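# Grasp Offset Fault in a Two-Arm Bowl Task

Project report, Clondeo simulation lab, Burkuvthorpe
February 13, 2025

## 1. Background

The project used a simulated two-arm robot to pick up shallow bowls from a table and stack them. The task planner, Orkik, was written by our group over the fall term. It reads bowl positions from the simulator, assigns one arm to each bowl, and sends joint targets to the arm controllers. Contact and gripper events are written to a separate log that we call the Koech log.

Stacking worked well enough in December for us to begin long test runs. During those runs the right arm began to fail on a share of its grasps. The left arm did not. This report covers the fault, how it was traced, and what was changed.

## 2. Symptoms

A full test run is 2,000 trials. In the run used for this report, 1,466 trials ended with a completed stack. Of the failed trials, 176 were marked by the simulator as rim strikes, meaning that a fingertip touched the top of the bowl rim before the gripper started to close. The rest were mostly planner timeouts, which are a known problem and are left out here.

All of the rim strikes were made by the right arm. In most of them the bowl slid a short distance and the gripper closed on nothing. In a smaller number one finger came down hard on the rim, the wrist torque went past its limit, and the controller held the arm in place until the trial ended.

The second case matters more. On a real arm it would mean a fingertip pressing into the bowl or the table with no release. Our stop condition froze the joints but did not back the arm away, so the load stayed on the wrist.

## 3. Finding the cause

We first suspected friction values, then the bowl collision mesh. Changing friction moved the number of slides but left the number of rim strikes the same. The mesh was checked against the visible bowl and the rim heights matched.

The log gave a better lead. Rim strikes only showed up in trials where the right arm had been re-homed after a timeout in the trial before. Re-homing reloads the tool frame from the arm's config file. The file for the right arm still held the tool length of an older gripper, 4 mm shorter than the current one. At startup Orkik overwrote this value with the correct one, so the first trials after a restart were fine. After a re-home the old value came back and stayed.

With the wrong length the planner placed the real fingertips 4 mm too low along the approach direction. On a straight approach over the center of a bowl there is enough room to absorb this. On a grasp at the rim there is not.

The left arm's file had been updated when the gripper was changed. We have no record of why the right one was missed - the two files sit in different folders, and the change log lists only one edit.

## 4. Approach stage

The setup has two empty bowls, one pink and one cyan. The fault acts in the last part of the approach, with the gripper still open.

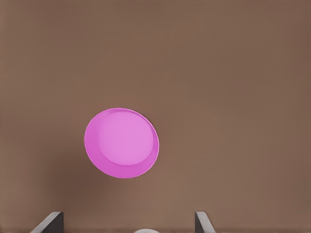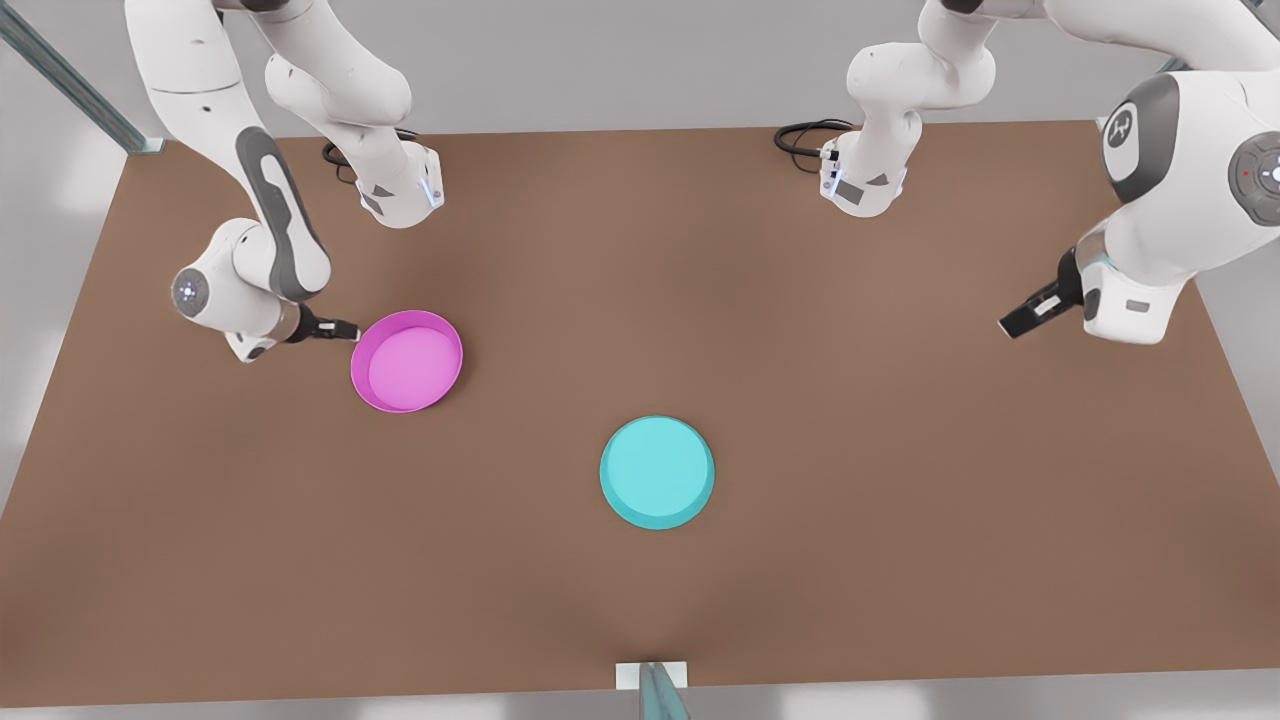 The tool length is now stored in one shared file that both arms read at startup and again at each re-home. Orkik compares the loaded value with the gripper model and refuses to start a trial if they differ. The old per-arm entries were deleted.

The stop condition was changed as well. When wrist torque passes its limit, the arm holds for a moment, opens the gripper, and backs out along the path it came in on. If the path back is blocked, it stays frozen and the trial is marked for review.

## 5. Retest

We replayed the 176 rim strike trials with the same random seeds and the shared file in place. None produced a rim strike. Two ended in a timeout. To test the new stop condition by itself, we put the wrong tool length back on purpose and replayed the same set. The arm backed away in every trial where the torque limit was reached.

A full run with both changes has not been done yet. The timeout problem should be fixed first, as it is what triggers the re-homes and would also shorten the run.

## 6. Open items

- Planner timeouts with both arms near the middle of the table.
- The Koech log does not record the active tool frame. Adding it would have cut the search down a lot.
- The back-out move has only been tested with an empty gripper.
- Other values in the per-arm config files have not been checked for the same kind of mismatch.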